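Household chore automation

Household chore automation is the use of machines to do the small jobs of a home or workplace: putting things away, clearing a table, sorting, folding, wiping. Single-purpose machines such as the dishwasher have done part of this work for a long time. A general machine, which can be shown an untidy room and left alone with it, is still a matter of research. This article was last revised on Jan 28, 2021.

Picking up and putting down

The most studied chore is also the plainest one. An object lies on a table and must go to another place, often a tray or a box. For a person this needs no thought. For a machine it is a chain of decisions – where the object begins and ends, from which side to take it, how hard to press, when to let go. Hard objects with a regular shape are now handled well by many systems, if the light is good and nothing lies on top of them. One way to teach the movement is that a person does the job with a gripper held in the hand, and the recorded movement is used later for training.

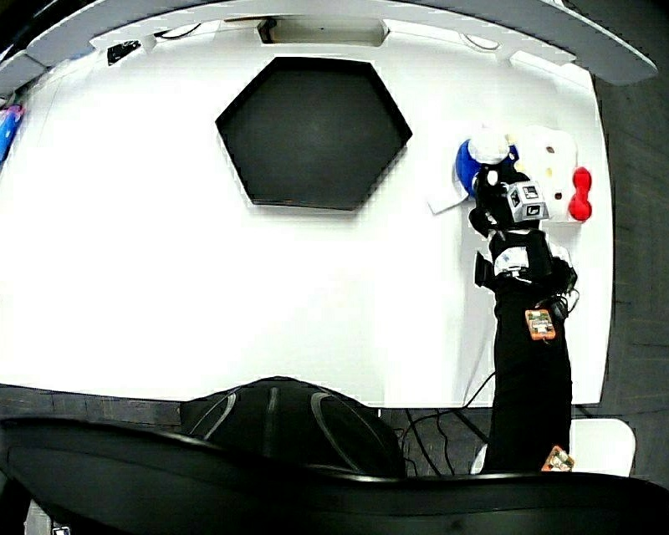
Soft objects

Toys, clothes and towels are more difficult than cups. They change their form when they are touched, so a plan made before the contact is partly wrong after it. A plush toy has a further problem: the head is often heavier than the body, and a grip on the body lets the toy turn. Fingers with soft tips help, and so do hands with more than two fingers, but such hands cost more and need more repair. In one trial at the Gerberg workshop, 343 attempts were made with soft toys in December, and the authors of the report found that most failures came in the first moment of contact.

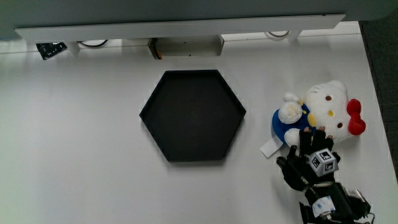 Sosina Abdella has argued that such trials say little about homes, as a toy alone on a clean table is a chore which hardly exists. In her view a machine should be judged by the time it saves to the person who owns it, including the time spent on preparing the room. The Honville group answered that simple cases must be solved first.

Clutter

The disagreement is mostly about clutter, and ordinary desks give good material for it.
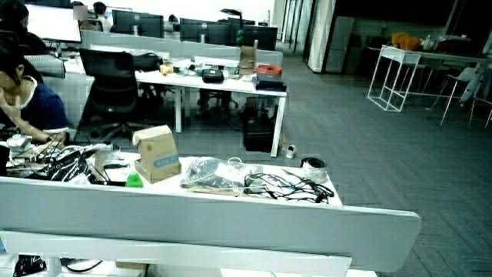
Tidying is a different task from grasping, for the machine must also know what belongs together and what may be moved. Two people will not always agree on this. A heap of black and white cables beside an open cardboard box can be rubbish, stock or work in progress, and the heap itself does not tell which. Thin cables are also hard to separate, and pulling one may drag down a bottle standing near it. The Bilix test, which gives a machine 60 objects and no list of places, has so far been finished only with human help.
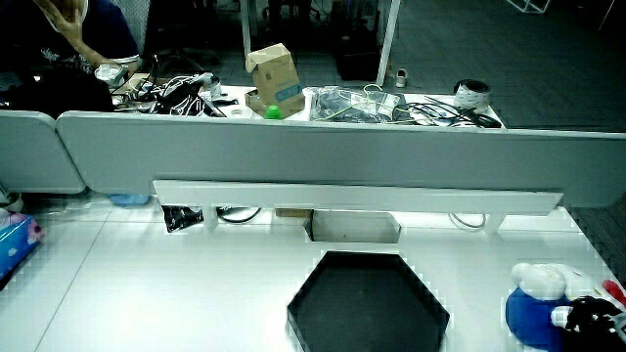 Present state

Shop-floor work is ahead of housework, as the parts are known and the table can be arranged for the machine. The Ebihara line, for example, sorts 16 kinds of parts without a break during a shift. In homes, the floor vacuum remains the only mobile robot in wide use. Machines for folding clothes have been shown several times since 2000, but they are slow and want each piece handed to them in a certain way.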